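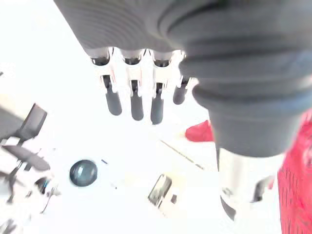
The Red Ones Always Come Back

21 April 2024

Lăcrămioara Iordache has been mending and altering team clothing in Posen for nine years. Her shop is called Skiltulthorpe, after a village in a bedtime story her husband used to make up for their daughters, and most of her customers can't spell it. They write their checks to "the jersey lady," and the bank takes them.

She takes in baseball pants, band uniforms, wrestling singlets and the vests that gym teachers hand out to tell one side from the other. Most of it, though, is mesh shirts, and more of those are red than any other color. Three of the schools she works for wear red. So does the adult soccer league.

"I dream in red sometimes," she said. "My daughter bought me a red bathrobe for my birthday. I thanked her very much and I exchanged it."

She learned to sew from an aunt, first on curtains and then on coats. When she moved to Illinois she worked in the alterations room of a department store, hemming trousers and taking in suit jackets. A coach came in one day with a torn goalkeeper's shirt and was told at the counter that the store only worked on clothing it had sold. Iordache followed him out to the parking lot and told him to bring it to her house.

"He came back the next week with eleven more in a garbage bag," she said. "I hadn't washed my own dishes yet, and there was a bag of shirts in my kitchen that smelled like a field."

The first thing she does with any delivery is still wash it, whether or not the customer says it has been washed already. Cold water, a small amount of liquid soap, no softener. Softener leaves a coating, she said, and patches don't stick well to it. The shirts are hung to dry on plastic hangers. She gave up wooden ones after the finish on a few of them came off on somebody's collar.

After that each shirt is turned inside out and held up to the window, which is how she finds most of the damage. A hole in mesh is hard to see when the fabric is lying on a table, she explained, because the whole thing is holes. With daylight behind it, the bad place shows as a brighter spot.

"You look for where the pattern stops," she said. "Mesh is very regular. If you look at it long enough your eye goes to the mistake by itself."

She marks each spot with a safety pin. She used chalk for years, but chalk falls through.

Small holes, up to the size of a pea, are closed by hand with a polyester thread one shade darker than the cloth. Darker thread sinks in, she said, and lighter thread sits on top and looks like lint. Anything larger gets a patch on the inside, cut with round corners and stitched down with a narrow zigzag. She won't use iron-on patches on mesh, having once watched the glue come through the openings and fasten the front of a shirt to her ironing board cover.

Long rips are a different matter. Those usually run down from the armhole or along the side seam, where another player has grabbed a handful. For those she takes out the whole side panel and puts in a new one. It takes her 50 minutes if the shirt has no piping and a good deal longer if it does.

The new panels are where the color comes in, and the color is what she most wanted to talk about.

"People think red is red," she said. "They come in and say, just use some red. I have six reds back there. None of them is the right one for a shirt that has been washed for four seasons."

She pulled out a binder of cloth squares stapled to index cards, each with a date and the name of a school. When a team orders new shirts, she asks for a scrap or buys one extra shirt herself and cuts a square from it. The following September she cuts another square from a shirt that has been worn, and staples it beside the first. Some of the cards have five squares in a row. On the oldest card the last square is closer to brick, and she said that was a good dye. On a card from a different school the last square had gone pink.

Her mesh comes from a supplier called Kiani, which sells it by the roll. The kind she likes is listed in their book as Arero. It has a small, tight opening and hangs in a straight fold, and she said it doesn't curl at the cut edge the way the cheaper mesh does. Last year she went through nearly 700 yards of it. A part of every red roll goes into the wash before she cuts anything, sometimes ten times or more, so she has an old red and a new red on the shelf from the same cloth.

I asked whether customers notice.

"The mothers notice," she said. "The coaches, no. I had one coach who didn't notice I gave him back a shirt from another school. He called me in the middle of the game, because the other boy was standing there with no shirt."

That mix-up led to the tags. Every piece that comes through the door now gets a strip of white twill tape pinned inside the hem, with a number on it in laundry marker. The number goes in a ledger with the name of the customer, what is wrong and what she has promised. She finished last year on number 1682. The ledger is an ordinary hardcover record book, and she keeps the old ones under the counter. She doesn't care to put them on a computer. Her younger daughter has offered.

The numbers on the shirts themselves cause her more trouble than the cloth does. Heat-pressed numbers crack with age, and customers ask if she can sew the cracks shut. She can't. A needle going through old vinyl makes a line of holes, and the number tears along the line like a stamp. What she can do is peel the whole number off and sew on one cut from twill, but on thin mesh a twill number is heavy and pulls the back of the shirt down.

"So I tell them, leave it cracked," she said. "It's a seven, everybody can see it's a seven."

There are things she turns away. She won't shorten a shirt that belongs to a school without a note from the school. She won't work on anything with a blood stain until the family has treated it. And she has stopped making over old jerseys into pillows, which she did for two winters. The pillows sold, but the cutting bothered her – she would sit down to take apart a shirt she had repaired herself, and find her own stitches in it.

"I knew that one," she said about a red shirt with the number 14. "I had put that sleeve on twice."

Prices are written on a card by the register. A small hole costs three dollars, a patch six, a side panel 18. A full hem is nine. If the same hole opens again in the same season, she fixes it without charge, though she asks to be told how it happened. The answers are usually no help. A boy told her last fall that his shirt had ripped while it was in his locker.

The shop closes for two weeks in summer, after the spring uniforms have gone back and before the fall ones arrive. The rest of the year she starts at seven in the morning, when the light at the front window is good for pinning, and saves the straight seams for late afternoon. A high school student named on the schedule only as "M." comes in after class to do the tags and the folding. Shirts are folded with the number facing up, stacked in order from low to high, and tied with cotton string so a coach can hand them out without digging.

Asked what she would tell people to do at home, Iordache thought for a minute and said to close the zippers. A zipper left open in the washer will chew mesh worse than another player will, and she sees the same short row of snags on shirt after shirt. Wash jackets separately. Keep the dryer on low, or skip it. Cut a loose thread and don't pull it.

"And bring it when the hole is small," she said. "They bring it when you can put your head through. Then they ask me which hole is for the head."

She had a stack to finish before supper, a set of practice shirts, red, with most of the trouble under the left arm. She didn't know why it was the left. She had asked the coach, and he had said he would look into it.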